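Drilevard Workshop Forum > Air and Fluid Power > Hoses and Fittings

Slow leak at tapered thread into old manifold – sealant or tape?

Posted by Skornine_Dave

I have a small compressor in the garage feeding a five-way aluminium manifold, which came off a Viklund machine when it was scrapped. Four of the ports are fine. The last one has a brass male stud fitting in it, 1/4 BSPT, and it leaks at the thread. With the compressor switched off overnight the gauge is down to nothing by the morning. Soapy water shows a slow line of bubbles all round the thread and none at the collet where the nylon tube goes in.

I have taken it out three times now. First go was five turns of PTFE tape, second go was more tape, third go was a new fitting out of the same bag. It feels tight each time but I can still see a lot of thread above the port. I don't want to keep cranking on it and split the manifold. Would liquid sealant do a better job, or is there something wrong with the port?

The manifold has no markings on it that I can find apart from 317 stamped on the end, which means nothing to me.

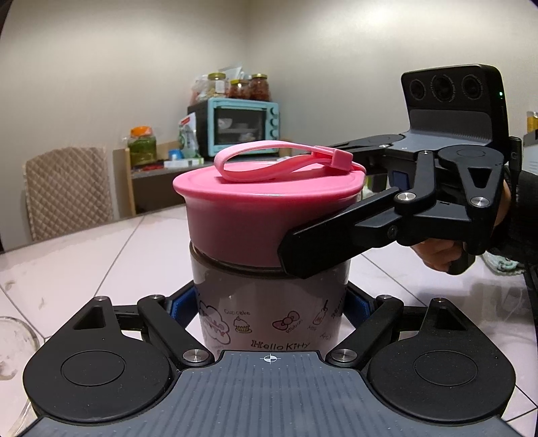 Hello Kitty cup with the pink lid and strap

Line pressure is set low, only enough for a blow gun and a small cylinder on a clamp.

Posted by Hafþór Toft

Before you buy any sealant, check that the port really is BSP. A lot of older manifolds were tapped 1/4 NPT, and a 1/4 BSPT fitting will start in an NPT port and feel as if it is going in properly. The two are close in diameter but NPT is 18 threads per inch and BSP is 19, and the thread angle is different as well (60 degrees against 55). After a few turns the threads bind and it goes tight early, with plenty of thread still showing. That sounds like what you have.

A thread gauge is the easy way to check. If you haven't got one, hold the fitting from the bad port against one from a good port, thread to thread, and up to the light. If the crests don't mesh along the whole length, they are different threads and someone has mixed them at some point. It is possible that only one port was drilled out and re-tapped as a repair.

If it is NPT, get an NPT to tube fitting for that port. Tape will not cure a mismatch, and liquid sealant may hold for a while and then let go.

If it turns out to be BSP after all, clean every scrap of old tape out of the port first. Two or three turns of tape is enough on that size, wound clockwise looking at the end of the fitting, and leave the first thread bare so that bits don't go down the line. Hand tight and then one and a half to two turns with a spanner. Don't back it off to line it up, or you will have to start again.

Shine a torch into the port while it is empty too – a hairline crack running out from the thread will leak just the same whatever you put in it.

Posted by brassmonkey_ian

Just use the liquid stuff. I did all mine with Broson anaerobic and never had a leak. Leave it overnight before you put air in.

Posted by Hafþór Toft

It is good sealant and I use it myself, but on matching threads. Check the pitch first.

Posted by Skornine_Dave

Borrowed a gauge from work. The four good ports are 19 and the bad one is 18, so it is NPT. Have ordered a fitting for it and put a plug on the list as well in case I give up on that port.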